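Havine Wall Board, Large, Black Frame

White writing surface, thin black frame. From the Sondau workroom range.
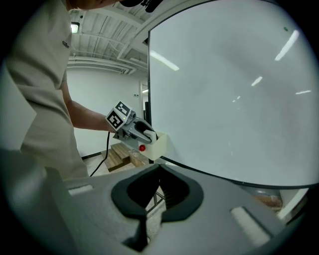 Overview

A whiteboard is a simple promise: you write on it, and later you can stop having written on it. Plenty of boards manage the first half. The Havine was made by people who had spent years looking at the pale ghost of a meeting from two managers ago, and who wanted the second half too.

It is a big plain white board with a narrow black edge. It has no inspirational border, no printed calendar grid, and no corner reserved for "Wins." What goes on it is your business. We have seen seating charts, delivery schedules, a running tally of who last bought coffee, and one very detailed drawing of a horse.

The surface

Glossy, and we mean it. Gloss wipes clean far more easily than matte, and it also shows you the ceiling lights, so think about where you hang it before you start drilling. Opposite a window is the worst place. Directly under a row of bright fixtures is the second worst. Hold a sheet of shiny gift wrap against the wall at eye level and walk past it a few times. If you wince, move along.

If you need a board you can also point a projector at, buy the Cudislow instead. It's the matte one. It takes a little more elbow to wipe, and people who own it tell us this often.

Size and fittings

Width: 6 feet
Height: 5 feet
Frame: black, slim on all four sides
Hanging: landscape or portrait
In the box: board, hanging rail, screws, wall anchors, paper drilling guide
Not in the box: pens, eraser, tray, anyone to hold the other end

You will want someone to hold the other end. The board isn't terribly heavy, but it is wide enough to catch a doorway, a lamp and a coworker in one turn. Measure your elevator. We had a customer in June who measured everything except the elevator, and the board went up the stairs on a Tuesday with a good deal of language.

Putting it up

Tape the drilling guide to the wall and check it with a level. Drill through the marks, push in the anchors, and screw the rail on. Lift the board above the rail and lower it until the back catches along the full width. The two lower screws go in last, and they stop the board from swinging out when somebody gets enthusiastic with the eraser.

The anchors supplied are for ordinary drywall. Brick, tile and old plaster all want something different, and the person at your hardware store will be delighted to talk about it.

Peel off the clear film after the board is up. Every year we get a few calls about a surface that has "started to bubble." It's the film.

Tray or no tray

The board ships without a pen tray. This started as an oversight and hardened into a policy. A fixed tray always seems to end up full of dead pens, so we sell the Golob box separately, a small open box that sticks to the wall wherever your hand naturally goes. It holds 9 pens. You can load it with dead ones if you like, but it fills up fast and you will have to face them.

Care

Dry cloth or felt eraser for daily use. Once a week or so, a damp cloth and a drop of dish soap, then dry it off. Skip scouring pads and anything that comes in a can with a warning about bathrooms.

Permanent marker happens to everybody. Scribble over it with a dry-erase pen, give it a few seconds, and wipe both off together. Repeat for the stubborn bits. If that fails, a little rubbing alcohol on a cloth will usually do it. Try a corner first.

Don't leave writing up for months if you can help it. Old ink settles in and takes more work to shift. Anything that has been up since last summer probably belongs on paper, or should be done by now.

What buyers say

"Replaced a board that was mostly gray. My team keeps saying the room looks bigger. The room is the same size, I checked." Aishwarya Chettiar

"Good board. Reflects the lights, as the page says it will. I read the page after I hung it."

"Arrived with one screw missing, which they mailed out right away. Wipes beautifully. My kids have claimed the bottom half."

Questions we get

Does it take magnets?
No. The Cudislow does. We're sorry, and we know.

Can I rest it on the floor against the wall?
You can lean it for an afternoon. As a long-term plan it's poor, and the bottom edge of the frame will scuff.

Can it be cut down?
Please don't.

Can I join two side by side?
Yes. Put both rails at the same height and butt the frames together. You get a double black line down the middle, handy if you have two departments who don't speak.

My board came with a dent in the frame. Now what?
Send us a photo within a week of delivery and keep the packaging until we've answered. We'd like to see the corner, and the outside of the carton too.

Price and delivery

$142 each, hanging kit included. Delivery is to the front door or loading dock, by a driver who will not be carrying it upstairs. Allow roughly 5 working days. Returns are accepted unhung and in the original carton, so hang on to the carton, however much it annoys you in the hallway.

Goes with

Golob pen box
Cudislow matte board, magnetic
Sondau felt eraser, pack of two
Replacement hanging rail and screws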